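4. What people told me about their cups

I should say at the start of this section that I never meant to write about cups. The project was about tea breaks, and in particular about what happened to them at Simthorpe when the old canteen shut and everybody was moved over to the new building with its little kitchens on each floor. I had a nice tidy plan for it. I was going to sit in the kitchens, keep a diary of who came in and when, and then talk to people about whether they missed the canteen. And I did all that (sections 2 and 3 are what came of it), but when I went back through the interviews I found that people had spent a great deal of their time telling me about what they drank out of.

It crept up on me. I'd ask something like "do you still take your break with the same people?" and get two sentences on the people and then five minutes on a mug that had gone missing from the second-floor cupboard. I'd gently steer us back, and off we'd go again. By the end of June I had stopped steering. I went through all 40 interviews with a green pen, marking every passage where a cup, mug, glass, flask or beaker came up without my asking, and there were 357 of them. I'd like to claim I spotted this early and changed my questions to suit, but I didn't, so please read what follows as something that fell out of a study designed for another purpose.

4.1 The shared cupboard

The canteen had white cups, all the same, and you gave them back through a hatch. People spoke of this with real fondness, which surprised me a bit because I remember those cups (I worked two summers at Simthorpe as a student) and they were horrible, thick at the lip and always slightly warm and damp from the washer. What people seemed to miss was not having to think about them. One woman in the accounts office put it like this: "You had a cup of tea and then you had no cup. It was gone. It was somebody's job."

In the new kitchens the cups are in a cupboard over the sink, and whose they are is anybody's guess. Some came with the building. Some were brought from home by people who had since left. The first-floor kitchen had a run of promotional mugs from Dotstead, the firm that did the fitting out, and these were treated as fair game by absolutely everyone. You could take a Dotstead mug to your desk and leave it there for a week and nobody would say a word, though I did hear muttering about how they all vanished before a big meeting.

The other mugs were a different matter. I had people draw me a rough plan of the cupboard from memory, which they found very funny but then did with great care, tongue between teeth in one case. Nearly all of them could show me which shelf was safe to take from and which wasn't. New starters learned it the hard way. A young man who'd joined only a few weeks before told me he'd used a mug with a heron on it on his first morning and that someone had stood beside him, kettle in hand, and watched him drink the whole thing. She never asked for it back! He washed it twice, he said, and has brought his own ever since.

Acharya's work on shared fridges was a great help to me here, and I've borrowed the phrase "soft ownership" from it. The idea is that a thing can belong to somebody in practice without anyone ever having said so, and that the owner gives up quite a lot by saying so out loud. That fits the heron mug very well. I'm less sure it fits the spoons, and I've left the spoons for section 5, where they can have a bit of room.

4.2 Bringing your own

So, a good many people had given up on the cupboard altogether and carried something in with them. I'd expected them to talk about the environment, and a few did, mostly when they thought that was what I was after. Far more often the talk was of lids and of stairs. The kitchens are at the north end of each floor and the desks run all the way to the south end, with a pair of heavy fire doors between, and to get through those with an open mug in one hand and a laptop in the other you need to turn round and push with your back. Everybody showed me how they did this. I have a page of notes on it that I can't bring myself to cut, but I'll spare you most of it.

The other thing was that your own cup was plainly your own. It went home in your bag at night and it couldn't be taken by mistake. Colour did a lot of the work, and I heard it used as a kind of name ("she's the yellow one", "he's got that awful orange thing"). People who'd bought the same shape as a workmate went out of their way to get it in another shade, and where two had ended up alike there was tape, or nail varnish on the bottom.

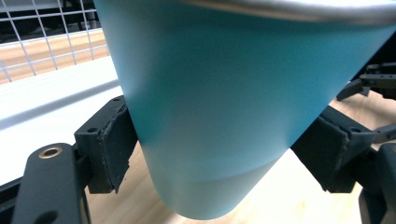
Figure 2. A tumbler of the carried-in kind.

Metal cups had a whole set of opinions to themselves, and I hadn't seen that coming at all. There were people who wouldn't drink tea out of one at any price, people who'd drink coffee out of one but never tea, and one man who drank only water from his and kept a china cup in his drawer for everything else. When I pushed them on it they nearly always came round to the rim. The tumbler in Figure 2 gives a fair idea of what they meant: the body is a soft pale blue with a powdery look to it, but along the top there's a thin silver edge left bare, and it's that edge your mouth meets. "Like drinking off a spoon," somebody told me, pulling a face. Others liked it for just that, and said a thin edge made the drink taste sharper. I have no way of judging who was right, and I'm a china person myself, so I've tried to keep out of it.

What did strike me was how quickly a chat about rims turned into a chat about time. The china people were more likely to tell me they drank their tea in the kitchen, standing up, while it was hot. The people with tumblers talked about making one drink last the morning. In the canteen days a break had an end, and the end was the bottom of the cup. With a big lidded thing on your desk there isn't much of an end to it, and several people told me, a little sadly I thought, that they couldn't remember when they'd last "gone for" a drink as opposed to just having one by them.

4.3 A quick look at Starnusness

I did get one chance to compare. The office at Starnusness is much smaller, with around 20 staff, and it never had a canteen to lose. I spent two days there and talked to whoever would have me. They have one kitchen and one tray of mugs, and every mug has a name painted on it, done by someone's daughter years ago. When people leave, the mug stays. New people are given one with a leaver's name on, so that you get sentences such as "I'm Brenda" from a man of fifty, and the whole thing seems to run without any bother.

I don't want to lean on this too hard. Two days is nothing, and a small office has all sorts of reasons for getting along (or for telling a visitor that it does). But nobody at Starnusness talked to me about cupboards, and hardly anyone had carried a cup in from home. They went to the kitchen at the same time each morning, and when I asked how they knew when to go they looked at me as if I'd asked how they knew to come in out of the rain. One of them said it was when the tray rattled.

I've since wondered whether I should have listened harder for noises at Simthorpe. My diary has plenty on who was in the kitchens and almost nothing on what you could hear from the desks, and with those fire doors I suspect the answer is very little. It's the first thing I'd put right if I did the study again, along with asking about cups on purpose.

We use cookies to remember your settings and to see which pages are read. By carrying on you agree to this. Accept | Manage cookies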